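The great padlock sort-out

I have been putting off the lock drawer since January. You know the one — every house has a drawer where padlocks go to sit without their keys, next to the keys that don't seem to belong to any padlock. Mine also had tape, birthday candles and a bike light in it, but those were easy. The locks took me most of an evening.

It started because I wanted to lock the shed and couldn't. I had a perfectly good brass padlock in my hand and a bowl of keys in front of me, and after trying almost 6 of them I gave up and went to make toast. Then I got stubborn about it, cleared the table, and decided everything was coming out and getting matched up properly!

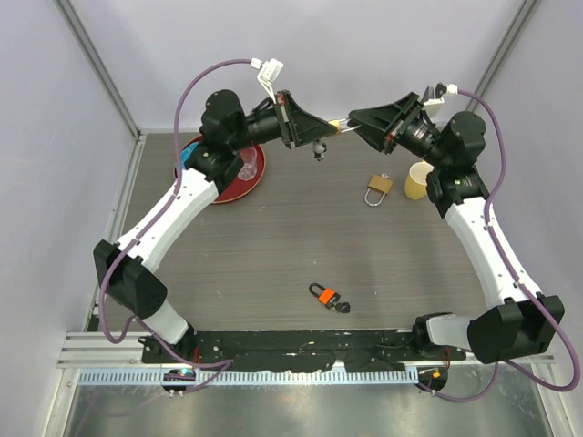 My big rule this time was one lock at a time, all the way through. In the past I'd try a key in this one, then that one, get distracted, and end up trying the same key twice. Now the lock gets picked up, every key gets a go, and if one fits it goes straight on a ring with a tag. I got my tags from Ganimari (a pack was $2, so I bought way too many), and I write on them in pencil first, in case I change my mind about what goes where. Which I do. Constantly.

A round tray or plate is wonderful for this, by the way. Anything with a rim will stop the little bits from rolling off and disappearing under the stove. I used to use the lid of a cookie tin, and I still think about the tiny suitcase key I lost that way.

The fobs got sorted too. I had one left over from the storage place on Lau Street, unit 299, and we gave that unit up ages ago — so why was I still carrying it around on my car keys? Off it came. My pocket feels so much lighter.

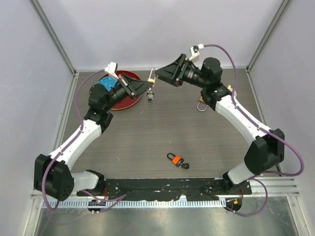

What do you do with a padlock when none of the keys fit?

I give it one month in a labeled bag, in case the key shows up in a coat pocket, and then it goes in the scrap metal bin.

So far the bag has two locks in it, and I have a feeling one of them goes with the old Plurnilik trunk up in the attic. I'll check this weekend if it isn't too hot up there. The shed is locked now, anyway, and the spare key is on a hook inside the pantry door, with a tag that says SHED in very large letters.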